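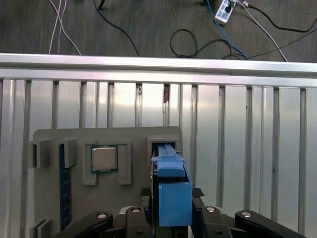
**WORKSHOP | Storage and fixtures**

## A plate for parts that don't sit flat

Computer components are awkward to store between jobs. Connectors stick out, boards have parts on both faces, and very little of it has a flat side you would want to rest it on. The usual answer is a foam tray. Solveig Holmgren's answer, at the Drodby bench, is a grey plate with rounded corners, mounted against a wall of aluminium extrusion.

The plate carries raised holders and guides, plus a long dark blue slotted strip. Parts go in from above. Holmgren drew the slots to be slightly wide at the mouth and closer at the base, so that a part finds its own line as it goes down.

"The first version gripped everything properly and you couldn't get anything out," she says. It took 8 revisions to settle the clearances, most of them changes to the lead-in.

The extrusion does the rest. Its vertical channels let a plate be shifted sideways without drilling, and a horizontal rail runs along the top. Cables are kept on the carpet beyond the rail, where power is also supplied from a strip. Holmgren would like them tidier.

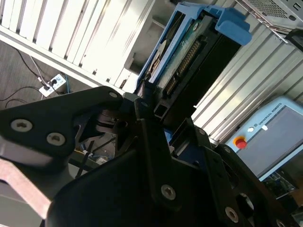
Drives are the heaviest items the bench handles. A 3.5-inch disk in a caddy is easy to hold, but the underside has an exposed circuit board and the connector pins run along one edge. Lamisi Abubakari, who tests the drives, asks for two things: hold the caddy or the sides of the metal body, and keep the pins clear of any guide until the drive is aligned.

Light-blue caddies are the current choice. The rounded handle tab gives something to pull on that isn't the drive, and the colour stands out well against dark metal. Rosário Macedo timed 40 removals with the tab and 40 without. The median fell from 16 seconds to 13.

Two faults remain. Dust collects in the grooves of the extrusion, and small debris is hard to get out of them without a narrow brush. The second is labelling: the plate has no marked positions, and Abubakari wants them engraved before the next set is made in June.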